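Category: Collecting > Auctions > Reading results
Print this page | E-mail this page

Working out a bought-in rate from a sale results sheet

The bought-in rate is the share of lots offered that failed to sell. Most houses leave it out of their summaries, but it can be calculated from the published lot list in a spreadsheet.

1. Copy the lot numbers, low estimates and prices into three columns. Leave the price cell blank for unsold lots.

2. Delete withdrawn lots. They were never offered and do not belong in either count.

3. Divide the unsold lots by the lots offered. In the Prastside works on paper sale, 21 of 900 lots were bought in, a rate of 2.3 per cent.
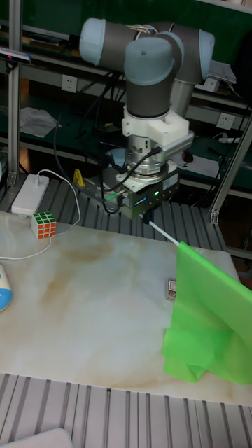 Robotic arm with gripper, wires and cables exposed.

4. Put prices and estimates on the same basis. Estimates normally exclude buyer's premium and published prices often include it. A lot estimated at $2,000 and listed at $2,400 under a 20 per cent premium was hammered at its low estimate – no higher.

5. Repeat the calculation for each estimate band. A low overall rate can hide a weak top end.

Lots sold privately after the auction should stay in the unsold count. Akance adds these to its online results, usually by the following Tuesday, so save the list on the day of the sale.

Worksheet layout by Woo-jin Myung.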